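Zamfir 200 demo rides come to Prarkcombe in March

If you've been waiting to try the Zamfir 200, your wait is nearly over! We'll have two of them at the Prarkcombe shop in March, fueled and ready from 9 in the morning, and anyone with a full motorcycle license can take one out.

I had mine for an afternoon and came back grinning. It's a small single with a big-bike riding position, and the seat is low enough that I could put both feet flat at a stoplight (I'm not tall, so this matters to me). The clutch is wonderfully light. Second gear will pull you through most of the bends on the reservoir road, and when you do open it up on the straight past the quarry there's a nice raspy note from the airbox.
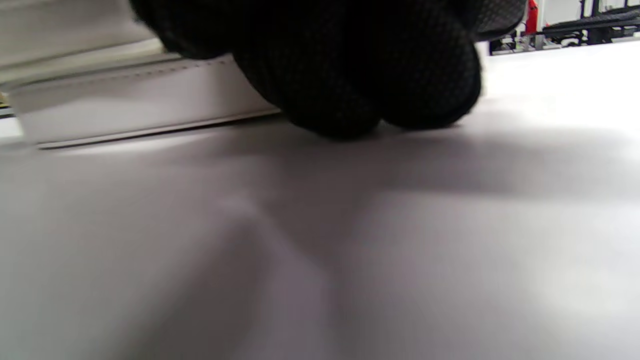
The demo loop starts at our side gate, goes out along the reservoir, and comes back through town, so you'll get some twisty stuff and some traffic. Bring your license, a helmet, boots that cover the ankle and a proper jacket. We do have a few loaner helmets, mostly mediums, but you'll be happier in your own.

Thilini Kanagaratnam is leading the rides. Plenty of you know her from the winter maintenance nights, and she's put more miles on the 200 than the rest of us put together. Ask her about the suspension! She runs two clicks softer at the back than the factory setting and swears by it on our patched-up roads.

Drasora is sending over its new soft luggage for the bike too, so you can see how the panniers sit before you order. The tank bag comes off with one strap, and it clears the bars at full lock, even on the tighter turns in our parking lot.

Slots tend to go fast, so put your name on the sheet at the parts counter or reply to this email with a morning or afternoon preference. The Plosotis coffee van will be in the lot until lunch.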